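Ebise Yimer
March 9, 2021

We moved apartments in January, from Lowther to Dendgate, and several people asked me how we sorted our things before the move. I promised to write it down. It became a longer thread than I planned, so please be patient with me.

First, the size of the problem. The old apartment had 60 square meters and a storage room in the basement. The new one has no storage room at all. I had lived in the old place for nine years and I had never thrown away a cable.

I started with the easy rooms, and this was my first mistake. The bathroom took one evening and I felt very proud. Then I had no energy left for the storage room, where the real work was waiting. If I move again, I will begin in the worst place.

My friend Ankica Krasniqi has moved more often than anyone I know. Her advice was to sort by kind and to forget about the rooms. All scissors together, all batteries together, all bed sheets together. I did not know that I owned so many scissors. They were living in every drawer like a family that does not speak to each other.

We agreed on a few groups: keep, give away, sell, recycle, and "ask Gadisa." The last one was for things that belonged to my brother and had stayed with me since he was a student. He wanted back a winter coat and a chess set. The rest he did not even remember.

Small things need a container from the first minute. I made piles on the floor at the beginning, and every pile was mixed again by the evening. Bowls, baking pans, old ice cream boxes, everything with a rim is good enough.
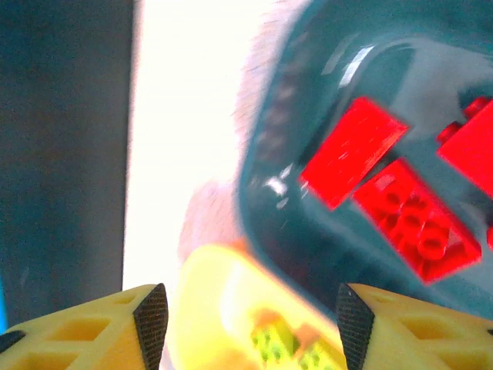
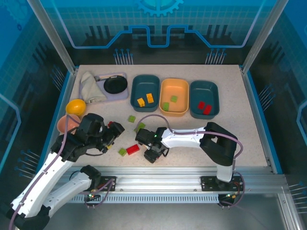 How long before moving day should you begin with the sorting?

Six weeks is comfortable for a family apartment if you work on it a little every evening. We had three, and the last week was not pleasant.

Toys were difficult in our home. I wanted to decide alone, at night, in secret. My husband said it was not fair, and he was right. So our daughter got one big box and could fill it with anything she liked. She chose better than I expected. She gave up a whole kitchen set and kept a broken flashlight.

Building bricks: wash them before you give them to somebody. Put them in a net bag in warm water with some dish soap, then spread them on a towel until the next day. I do not use the machine for this. The water stays inside the small tubes for a long time, so turn them over once.

Kitchen: I cooked for 21 days with one pot, one pan, and a single knife, and everything else was already packed. I missed the grater. I did not miss the fish kettle, the waffle iron, or the second set of plates, so these went to Mihret Endale, who has a bigger kitchen and more guests.

Selling was slower than I hoped. I put the dining chairs and a sewing machine on Flatoso and earned 200 dollars in total. Many people wrote "is it still available" and then never answered me again. For anything under 5 dollars I would not try it a second time. Take a bag to the thrift store and enjoy your evening.

Paper is the slowest of all. You cannot sort letters quickly, you always begin to read. I put all of the paper in one suitcase and sorted it after the move, sitting down, with tea. It is not finished yet.

About the boxes: write the contents on the side, not on the top. When the boxes stand on each other, you cannot read the top. I knew this already from the last time and I did it wrong again with the first half.

Also write the room where it should go, in big letters. Ridwan Sutanto helped us carry, and he put every box without a room name in the bathtub. It was a very clear message.

What I regret giving away: a blue wool blanket and the good ladder. What I regret keeping: a lamp that does not fit anywhere. It stands behind the door now and I hit it with my foot in the morning.

Some of you asked about the moving company. It was Camer, with a small van and two drivers. They came on time and they were kind to the plants. Ask them about the stairs before you agree on the price, as we forgot to mention that the elevator was out of order.

I will add a post about the cables later this week. I have them all in one bag and I still do not know what most of them are for. If you recognize strange chargers, please write to me and I will send you pictures.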